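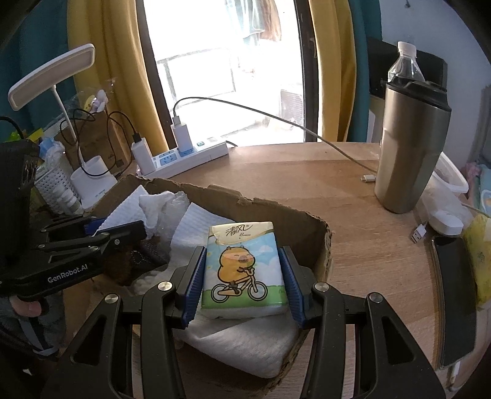
Tissue pack between the blue pads, box underneath, second gripper coming in from the left.

Hand-held gripper, pads creeping under load. Anyone else?

padcreep_56
Long post, sorry. We collect pick and place demos with two hand-held grippers and then run the trained policy on a Sollari arm with the same fingers. Back in May the arm started dropping things halfway through the lift. Soft packs mostly, tissues and snack bags. It closes, it lifts, and then the pack slides down and goes back in the box or onto the floor. We logged 433 lifts and 84 of them ended in a drop. The fingers report closed every time, so the arm carries on to the bin and opens over nothing.

My lead, Nilmini Cassim, thinks the ribbed pads are wearing smooth. I swapped them and got the same drops. Pratdale support says it's calibration. They say everything is calibration.

morsy_owner
It's calibration.

padcreep_56
Thanks. I ran theirs twice, and then ran it again with the long procedure where you have to cycle the power between steps. Same numbers to the second decimal.

lutfa_c
I don't buy the pad theory either, but I don't buy "the fingers report closed" as meaning anything. Closed on what? If the firmware calls it closed when the motor stops moving, then a tissue pack and a wad of packing sheet look the same to it. What does the width reading say at the moment of the drop?

padcreep_56
Width doesn't change until well after the pack is gone. That's the part I can't explain.

bench_rat
Then your width is the commanded width and you aren't reading the encoder at all. Seen it on the older Bakis driver. It echoes your own number back at you and everybody trusts it for a year.

morsy_owner
Bakis fixed that two versions ago.

bench_rat
Bakis said they fixed it. Put a block of wood in the jaws and command zero. If it tells you zero, you have your answer.

oldtorque
Different question. Why is a person's hand that close to the jaws? I know it's the demo side, but I've read three of these threads now and they all start with "it drops things" and end with somebody's finger. If the arm thinks it's closed when it isn't, one day it will think it's open when it isn't.

padcreep_56
Demo side is held by hand, so the hand has to be near it. The arm is in a cage. Point taken on the second half.

oldtorque
A cage with a door switch that works, or a cage?

padcreep_56
A cage with a switch. I tested it this morning after reading your post and yes, it stops.

lutfa_c
I'd still look at the demos. You squeeze by feel when you're holding the thing and the policy only learns the width. A pack full of tissues and one that's half used need different widths for the same grip. Mixing them would give you exactly this.

morsy_owner
So more data. Every thread ends with more data.

lutfa_c
I didn't say more. I said sort what's there. Lutfa Chowdhury's rule for this lab is that you don't collect anything new until you've watched the failures, and I'm Lutfa Chowdhury, so I'm biased.

padcreep_56
Did the wood block. Commanded zero, it reported zero, with a block in the jaws you could stand a coffee on. So bench_rat is right about the driver, at least. I rolled it forward and it now reports the block. Drops are still happening, though, so I'm not calling it solved. Going through the demos next and I'll post the widths when I have them.

morsy_owner
Recalibrate after the driver change.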